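What's stopping the fish at Remton weir?
Student project report, 26/04/2024

I picked the weir because I walk past it on the way to lectures and had never once wondered what it was for.

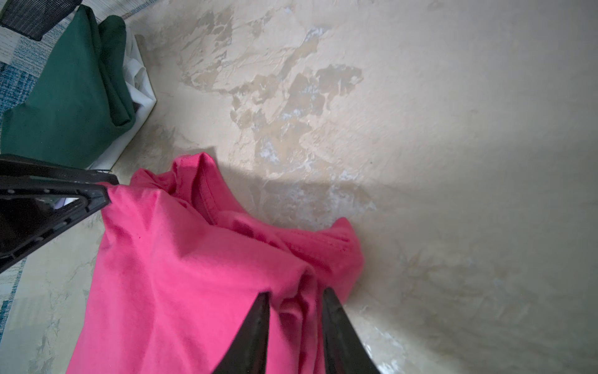
It was built to feed the Mernix mill, which shut long ago, and the river has been stuck behind it ever since. My question was whether taking it out would do more for the fish than adding a pass at the side.

I sampled 13 spots, 3 of them upstream, and kick-netted each one for the same length of time. Downstream was lovely - clean gravel, loads of mayfly larvae and plenty of bullheads. Upstream was mostly silt (I lost a welly in it) and my net came up with worms and not much else. The silt was up to 65 cm deep next to the wall, and that worries me more than the wall does. If it all goes at once it'll smother the gravel for the next 100 metres at least.

So I'd lower the weir in stages, starting in August when the flow is weak, and dig out the worst of the silt first. I'd have liked winter samples too, but the river was too high to get in safely. My counts from the Wikolach footbridge are in the appendix.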